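Rakiya Akande was halfway through a plate of eggs when her phone started buzzing. The reality star, who spent 14 weeks on the dating show "Kombo" last year, turned it face down and kept eating.

"That's my mom," she said. "She saw the trailer. She wants to know if I said yes."

Akande, 27, wouldn't tell me either. The second season ends in February, and the cast has been told to keep quiet about the proposal that closes the trailer. She did confirm that she and castmate Callum Bickerstaff are still speaking, and that they moved to Fladton within a month of each other.

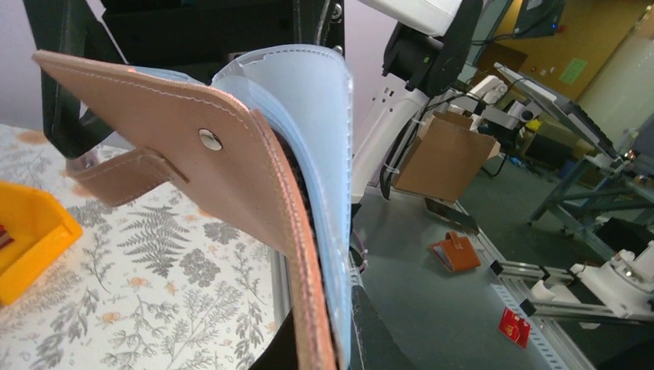
Photo: Sille Kjærgaard

"Same town, different apartments," she said. "People can do what they want with that."

She joined the show after a friend, Chibuzor Abubakar, sent in her application without asking. More than 1,700 people applied. Akande was working the front desk at a dental office and had never watched a full episode.

"I thought it was a scam call. I hung up on the producer twice."

Viewers mostly remember the dinner in episode six, when she told Bickerstaff in front of everyone that she had read his texts. She says she would handle it differently now.

"I was right about the texts. But I didn't need to do it at the table, with his sister sitting there. I called her later and said sorry. She was nicer than I would have been."
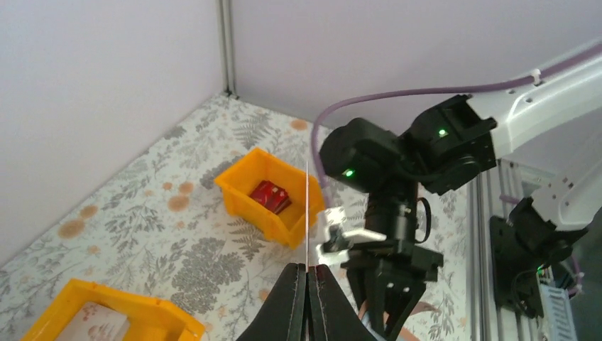

The comments online were harder than the filming. She deleted her accounts for 71 days and went to stay with her aunt, who doesn't own a television.

"I slept a lot. We played cards. When I came back I had a new rule, which is I don't read anything after nine at night."

Bickerstaff has said in a podcast that he wants kids soon. Akande laughed when I brought it up.

"He told the podcast before he told me. So we had a talk about that."

She has turned down a third season. She starts a nursing course in the fall and plans to pay for it with what she earned from the show.

Her phone buzzed again. This time she picked it up.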